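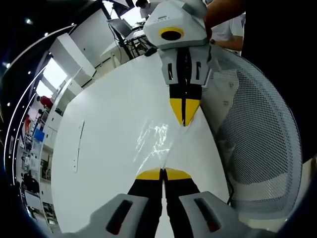

Odette Rey

Grants > Wamileck > Progress reports > Equipment phase

5 January 2018

Hi Annick,

You asked for "where the money is and where it's going" and I'm going to try to stick to that, though you know me, I'll wander a bit. The short version is that we're still inside the equipment line, we've bought less than I thought we would by now, and I have one change I'd like your okay on before February.

Let me start with the grippers, because they're most of the spending and most of the fun! We now have the hand-held ones out on the big white table nearly every day. When two people work from opposite sides with the yellow tips coming together in the middle, you find out very quickly what you forgot to put in a budget. Elbow room, for one thing. I had priced the tools and the computers and never once thought about how much table two grown people need when each of them is holding something that chunky out in front. The table we've got does the job for pairs, so I'm not asking for a new one, but I've crossed out the smaller folding tables that were in the original plan (they would have been a waste, and I'm glad we hadn't ordered them).

The table does have one problem and it's the shine. The top is glossy and the overhead lights land on it as a big bright patch, right where the tips meet and right where you'd like the lens to get a decent look at things. Timothée wants to replace the lights. I want to buy a matte mat. A mat is cheap and I can roll it up, and new lights mean a conversation with the building, so we're doing the mat first and I've put the lights down as a maybe for next year. Please don't count the lights as a request yet.

Now the actual numbers. The plan you signed off on had 14 grippers in it, all from Charpentier, all bought at once. Léonie went back through how we really use them and her feeling is that we should split the order - half now, half after we've seen how the first ones wear. I argued with her for most of an afternoon and then agreed with her. Charpentier will hold the unit price across both halves as long as the second order goes in by the end of February, and they want 30 days to deliver either way. So the total for the grippers doesn't move. It just leaves your account in two pieces, and that's the thing I need your okay on, since the agreement says one purchase.

The pads are a different story. I budgeted for the grippers as if they came with fingers that last forever, and of course the pads are what touches everything, so the pads are what goes. We've been swapping them between tools to keep pairs matched and it's a pain. I'd like to set aside $200 for spares and take it out of what we saved on the folding tables. There's enough there to cover it with a little left over, and the leftover can stay put.

Storage! I got a quote from Piltier for padded cases and it was silly money, so Ginette is lining some ordinary tool boxes with foam. The first one came out great. The second one she cut upside down and we're using it anyway. No cost to you beyond the foam, and it's already in the small supplies line.

On the computer side we're getting by on laptops, one per workstation desk, and I think we should keep it like that for now. The original plan had a big shared machine in it, and I still believe we'll need one when the files pile up, but prices on those seem to drift down if you're patient and we aren't stuck yet. What I'd do is leave the money exactly where it is and look again in the spring. What we do need sooner is drives. I've been copying things over at the end of the day and clearing space as I go, and that's going to bite me at some point. I have two quotes and I don't love either. One is cheap with a warranty I could read in a single breath, the other is fine but comes with software we'd never open. I'm waiting on a third.

Chairs, while I'm on furniture. We've got mesh office chairs and they're comfortable, and they also take up a surprising amount of the space beside the table, right where you'd want to stand. People mostly do this work on their feet and then sit down to check the recordings. I'd been planning to buy more chairs and I'm dropping that. If anything I'd spend the same money on a couple of those squishy floor mats for standing on. Timothée says his back would write you a thank-you note.

As for what we've done with all of it: Ginette's task list is up to 43 entries now, everything from folding a cloth to passing a cup from one gripper to the other, and she's marked each one with whether it takes one gripper or a pair. That column turned out to be the most useful planning thing we have. Far more of them are pair tasks than I'd guessed when I wrote the budget, and it's the reason Léonie's split order makes sense to me, since we'll know better how many pairs we can keep busy at the same time. I can send you the list if you want it. It's a spreadsheet and it's ugly.

Two things I got wrong, so you have them in writing. I put shipping in with the unit price in the first budget and it's billed on its own, so there's a separate line for it in the new sheet. And I forgot training time for the people holding the tools. A new person needs a few sessions before they stop squeezing too hard, and that's paid time, and it was nowhere in my plan. I've covered it so far out of the staff line but I'd like to show it properly from here on.

I talked to the folks at Wustgate about sharing the second half of the grippers with their group during the weeks we're not using them. They're interested, they'd pay for their own pads, and they'd want it on paper. I haven't promised anything. If the grant rules don't allow lending, just tell me and I'll let it go.

So what I need back from you is a yes or no on splitting the Charpentier order, a yes or no on moving the $200 over to pads, and whatever the rules say about lending. The new budget sheet is attached, with the changed lines in bold. Léonie has checked my sums, and she's the one to call if I'm down at the table with my hands full.

Thanks, and happy new year!

Odette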